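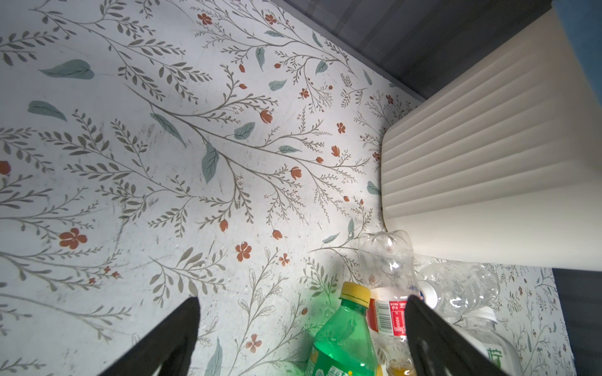
Figure 1. Plastic bottles on the floral surface, next to the ribbed cream-white object.

Sorting Drink Containers at the Source
Project report, Mellport
Group members: Mahnaz Kordestani, Arash Vahidi, Zulema Bravo
Submitted 9 Sep 2024

1. Background
Our building puts bottles and cans out in one mixed bag. The collection point at Relstead takes them for free but wants plastic and metal apart. We wanted to know how much extra work the sorting is if it is done at the table, before anything goes into a bag.

2. Materials
We collected empties from residents over three weeks and ended up with 271 containers. Of these, 225 were plastic bottles. The rest were cans, plus a few glass jars that we set aside and did not use. Many labels were in Chinese, which only one of us reads, so we agreed to sort by material and ignore the brand.

3. Method
Each person worked alone with a mixed batch. Bottles went to one side and cans to the other. Caps stayed on in the first round and came off in the second. Anything with liquid left in it was to be emptied before it was bagged. We wrote down the time for each batch and any item that was put in the wrong group.
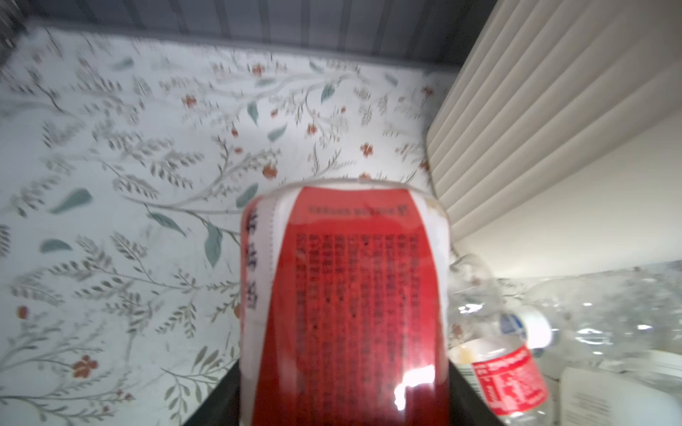
Cans were the easy part. They are all one material and there is no cap to deal with, so a can could be picked up any way around and put straight in its group. Arash did not misplace a single can in either round.

Bottles took longer. They roll, and the thin ones spring back after being crushed unless the cap is put on again. The second round was slower for all of us because of the caps. Sleeve labels were also a problem. We had planned to remove them but gave up after the first batch and left them on.

4. Results
Sorting with caps on added up to 3 minutes per batch compared with bagging everything together. Most mistakes were bottles bagged with drink still inside. Zulema had the fewest of these because she checked each bottle when she picked it up.

5. Changes for next time
Use a tray with a raised edge. Empty the bottles first as a separate step. Weigh the bags, which we forgot to do.

We thank Forough Rashti for reading the draft.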